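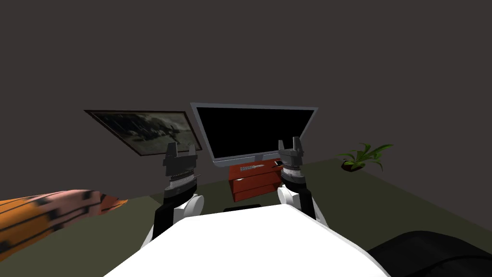

予約時刻より早く受付した患者の待ち時間は、受付からですか、予約時刻からですか。当院では担当者ごとに数え方が違っていて、去年の結果と比べられなくなっています、という質問が前回の記事のコメント欄に届いた。起点の決め方は集計全体に影響するため、個別に返信せず、調査の設計から報告書の作成までを通した手順としてまとめ直す。

外来待ち時間調査の手順(起点の定義から集計まで)

2019年9月12日

対象とする読者
外来を持つ病院の医事課、外来看護部門、経営企画部門で、待ち時間調査の実務を担当する人。電子カルテまたは再来受付機の時刻記録を出力できることを前提とする。紙の調査票だけで行う場合の注意は後半に記す。

用意するもの
・外来の診療科別予約枠一覧
・受付、診察、会計の各時刻を含む出力データ(CSV形式)
・表計算ソフト
・調査票(時刻記録に欠けがある区間だけを補うもの)
・各科の休診および代診の記録

本記事の画面名と項目名は、受付システムにZivico、集計用の表計算アドインにKarkariを使っている場合のものである。他の製品では項目名を読み替えること。Karkariがなくても標準の関数で同じ計算ができる。

手順1 目的を一文で書く
調査の目的を一文で書き、調査計画書の先頭に置く。「待ち時間の実態を把握する」では範囲が決まらない。「予約のある再診患者について、予約時刻から診察開始までの時間を診療科別に把握し、予約枠の見直しの資料とする」程度まで具体化する。

目的が予約枠の見直しであれば、会計待ちの時刻は必須にならない。目的が会計窓口の人員配置であれば、診察室に入る時刻は参考値で足りる。全区間を取ろうとすると、調査票の記入が増え、欠測も増える。

手順2 区間を定義する
外来の流れを次の時点に分ける。

A 受付(再来受付機の発券時刻、または窓口の受付登録時刻)
B 予約時刻
C 診察開始(医師が診察室から呼び出した時刻)
D 診察終了(医師がカルテの診察終了操作をした時刻)
E 会計受付(外来ファイルまたは基本票が会計に渡った時刻)
F 会計完了(支払い処理が終わった時刻)

区間は必ず時点の組で表す。「診察待ち」という語だけで運用すると、AからCまでを指す人とBからCまでを指す人が混在する。

冒頭の質問にある早着患者の扱いは、次の規則による。

・予約時刻より前に受付した患者:起点はB
・予約時刻ちょうど、または予約時刻より後に受付した患者:起点はA
・予約のない患者:起点はA

式にすると、起点はAとBのうち遅いほうになる。これを「調整済み待ち時間」とし、AからCまでの単純な差は「院内滞在による待ち時間」として別の列に残す。患者の実感に近いのは後者であるため、片方を捨てない。報告書では、どちらの数値かを表題に明記する。

採血や画像検査を診察前に行う患者は、検査の所要時間がAからCの間に入る。検査のある患者とない患者は、集計の段階で必ず層を分ける。検査の結果が出るまで診察を始められない科では、検査結果の確定時刻を追加の時点として取り、起点を「予約時刻と結果確定時刻の遅いほう」とする定義も併記しておくとよい。

診察が予約時刻より前に始まった場合、調整済み待ち時間は負の値になる。負の値は0に置き換えず、そのまま残す。置き換えると、前倒しの多い枠と定刻どおりの枠の区別がつかなくなる。中央値で報告する限り、負の値があっても計算に支障はない。

手順3 調査期間と対象を決める
期間は連続した2週間を基本とする。隔週の外来がある科では、これより短いと担当医の片方しか含まれない。祝日を含む週、学会で代診が多い週、システム更新の直後は避ける。年に一回の調査であれば、毎年同じ月に行う。4月は異動と新任医師の着任が重なるため、定例の調査月には向かない。

対象は原則として全数とする。時刻記録が自動で取れる区間では、抽出しても手間は減らない。調査票を使う区間だけ抽出を検討する。

抽出する場合は、診療科と時間帯の組ごとに30件以上を確保する。これを下回る組は、中央値を参考値として扱い、科どうしの比較には使わない。診療の少ない科では、期間を延ばして件数を確保するか、午前と午後をまとめる。抽出は受付番号の末尾など、あらかじめ決めた規則で行う。窓口の判断で「書いてもらえそうな患者」に渡す方法では、混雑時の記録が抜ける。

除外する患者は計画書に列挙する。一般的には次のとおり。

・救急外来からの転送
・当日入院となり会計を通らなかった患者
・処方のみ、書類受け取りのみの来院
・同日に複数科を受診した患者の二科目以降
・受付後に取り消しとなった患者

二科目以降を除くのは、前の科の診察が終わるまで次の科の呼び出しに応じられないためである。ただし除外した件数は科別に記録する。複数科受診が多い病院では、除外によって対象が大きく減り、結果の読み方が変わる。

手順4 時刻記録の精度を確認する
本調査の前に、半日分の記録を出力して次を確認する。

4-1 機器間の時計のずれ
受付機、電子カルテ端末、会計端末の時計を同じ時刻に読み取り、差を記録する。ずれがあれば情報システム部門に同期を依頼する。調査期間中に同期できない場合は、差を定数として補正する。補正した事実と補正値は報告書に書く。

4-2 診察開始時刻の意味
Zivicoの出力項目「呼出時刻」は、呼び出しボタンが最後に押された時刻を持つ。患者が応答せず再度呼び出した場合、最初の呼び出しは上書きされる。初回を使うには、出力設定の「履歴を含む」を有効にし、同じ受付番号の中で最も早い行を採用する。初回と最終のどちらを使うかは院内で決め、計画書に書く。本記事では初回を採る。

中待合を使う科では、中待合への呼び出しと診察室への呼び出しが同じ項目に入ることがある。この場合、初回を採ると中待合に入った時刻を診察開始とみなすことになる。呼び出し種別の列を確認し、診察室への呼び出しだけに絞ってから初回を取る。

4-3 診察終了操作の遅れ
カルテの終了操作は、医師が記載を後でまとめて行う場合に遅れる。DからEの区間が負の値になっている件数を数えれば、遅れの程度がわかる。負の値が多い科では、Dを使わずEを代用する。

4-4 代行受付
窓口で職員がまとめて受付登録をしていると、同一時刻の受付が並ぶ。同じ分に受付が集中している時間帯を確認し、該当する窓口には調査期間中の都度登録を依頼する。

手順5 関係部署に周知する
周知文には、目的、期間、対象、各部署に依頼する操作を書く。医師向けの文面では、個人別の結果を公表するかどうかを明示する。公表しないのであれば、出力データの医師名列を記号に置き換える時期と担当部署も書いておく。

外来看護部門への依頼事項は、次の程度に絞る。

・呼び出しは必ず端末の操作で行い、口頭だけの呼び出しをしない
・診察の順番を入れ替えた場合、受付番号の横に理由の記号を付ける
・代診や診察開始の遅れがあった場合、遅れた理由を外来日誌に書く

患者向けには、受付周辺に調査の実施を知らせる掲示を出す。調査票を渡す場合は、回答が任意であること、診療の順番に影響しないことを記載する。

手順6 データを出力する
Zivicoでの操作は次のとおり。

(1)管理メニューから「統計出力」を開く。
(2)期間に調査の開始日と終了日を入れる。
(3)出力単位を「受付番号」にする。「患者番号」にすると、同日複数科の受診が一行にまとまり、復元できない。
(4)項目として受付番号、受付時刻、予約時刻、診療科、予約枠コード、呼出時刻、呼出種別、終了時刻、会計受付時刻、会計完了時刻、初再診区分、検査有無を選ぶ。
(5)「履歴を含む」を有効にする。
(6)氏名、生年月日、住所の選択を外す。
(7)CSVで保存する。

保存先は院内の規程で認められた共有領域とし、個人の端末や可搬媒体に置かない。元のファイルは読み取り専用にし、加工は複製に対して行う。

手順7 データを整える
7-1 呼び出し履歴を一行にまとめる。受付番号で並べ替え、手順4で決めた規則に従って採用する行を残す。
7-2 時刻が文字列として読み込まれていないか確認する。引き算の結果がエラーになる列は、時刻形式に変換する。
7-3 予約時刻が空欄の行に「予約なし」の区分を付ける。空欄のまま大小比較の関数に渡すと、予約時刻が午前零時として扱われることがある。
7-4 除外条件に当たる行に理由の記号を付ける。行は削除しない。
7-5 時刻の順序が逆転している行を抽出し、原因を調べる。原因がわからない行は欠測とする。ただし、予約時刻より早い診察開始は逆転に含めない。
7-6 極端に長い値を確認する。受付後に外出した患者、午前に受付して午後の枠で受診した患者が混じりやすい。外来日誌と照合し、根拠がある場合だけ除外する。値が大きいという理由だけでは除外しない。

手順8 集計する
代表値には中央値と90パーセンタイル値を使う。待ち時間の分布は長いほうに裾を引くため、平均値は少数の長い値に動かされる。平均値は前年の報告書との比較に必要な場合に限り、付表に載せる。

表計算ソフトの標準関数では、中央値はMEDIAN、90パーセンタイル値はPERCENTILE.INCで求める。PERCENTILE.EXCとは結果が異なるため、使った関数名を報告書の注に書く。条件別に計算する場合は、対象行だけを抜き出した範囲を作ってから関数を当てる。非表示にした行も標準の関数では計算に含まれる。

Karkariを使う場合は、集計タブで「層別」を選び、行に診療科、列に時間帯、値に調整済み待ち時間を指定する。除外の記号が付いた行は、フィルタ欄で外す。既定では空欄が0として数えられる設定になっているため、「空欄を無視」に変更してから実行する。

作成する表は次のとおり。

表A 診療科別の件数、除外件数、欠測件数
表B 診療科別、時間帯別の調整済み待ち時間(予約あり)
表C 診療科別、時間帯別の院内滞在による待ち時間(予約あり)
表D 予約なし患者の待ち時間
表E 診察前検査の有無による比較
表F 予約枠別の遅れの推移

表Fは、横軸に予約枠の開始時刻、縦軸に調整済み待ち時間の中央値を取った折れ線にするとよい。枠が進むにつれて値が増え続ける科では、枠当たりの予約人数が診察能力を超えている。最初の枠から値が高く、その後が横ばいの科では、診察開始そのものの遅れを先に調べる。昼前に急に増える科では、予約なし患者の組み込み方を確認する。

手順9 目標値と比べる
目標値を置く場合は、「予約患者の90パーセンタイル値が40分以内」のように、対象、指標、数値をそろえて書く。「おおむね30分以内」といった表現は、どの指標で判定するかが決まらない。目標値は調査前に定め、結果を見てから動かさない。

科ごとに診察一件当たりの時間は違う。全科一律の目標値を置いたときは、達成の有無だけでなく、表Fの形を添えて各科に返す。

手順10 報告書を作る
本文には、目的、区間の定義、期間、対象と除外、時刻記録の補正、結果、読み方の注意の順で書く。区間の定義は図ではなく文でも必ず書く。翌年の担当者が参照するのは、主にこの部分である。

結果の欄では、観測した値と原因の推測を段落で分ける。「待ち時間が延びた」は値から言えるが、「受付機の更新により延びた」は同時期の他の変化を確かめてからでなければ書けない。

改善策を併記する場合は、変更する枠のコード、変更前後の人数、適用日を表にする。同時に複数の変更を行うと、次回の調査でどの変更が効いたか判別できない。

紙の調査票を使う場合
記入者は各時点を担当する職員とし、患者本人に時刻を書かせる方式は補助にとどめる。調査票には受付番号をあらかじめ印字しておく。時刻は24時間表記で統一し、記入欄のそばに時計の基準(どの壁時計、どの端末の表示か)を指定する。回収は会計窓口で行い、未回収の受付番号を日ごとに控える。未回収が特定の時間帯に偏っていれば、その時間帯の値は過小になっている可能性がある。

よくある誤り
・初診と再診を合わせて集計している。初診は問診票の記入と紹介状の確認が入るため、別の表にする。
・診療科の中央値をさらに平均して病院全体の値としている。全体の値は全件から計算し直す。
・前年と区間の定義が違うまま増減を述べている。定義を変えた年は、旧定義でも計算して両方を載せる。
・キャンセル待ちで繰り上げた患者の予約時刻が元の時刻のままになっている。変更後の時刻を使う。
・休診日の前後で予約が集中した日を、通常日と同じに扱っている。

コメント欄

Athanasiadis
会計のほうの起点について。当院は診察後に看護師の説明があり、基本票が会計に届くまでにかなり間が空きます。Eを起点にすると、この部分がどの区間にも入らないように見えます。

返信
DからEの区間として集計する。説明の時間と票の搬送の時間を分けたい場合は、説明終了の時点をDとEの間に追加し、その区間だけ調査票で取る。

匿名
Nellituraの受付機を使っています。受付時刻が分単位でしか出ません。秒がなくても問題ないでしょうか。

返信
この調査の用途では分単位でよい。ただし、秒の扱いが切り捨てか四捨五入かを製造元に確認し、秒の出る他の端末の時刻も同じ方法で分にそろえてから差を取ること。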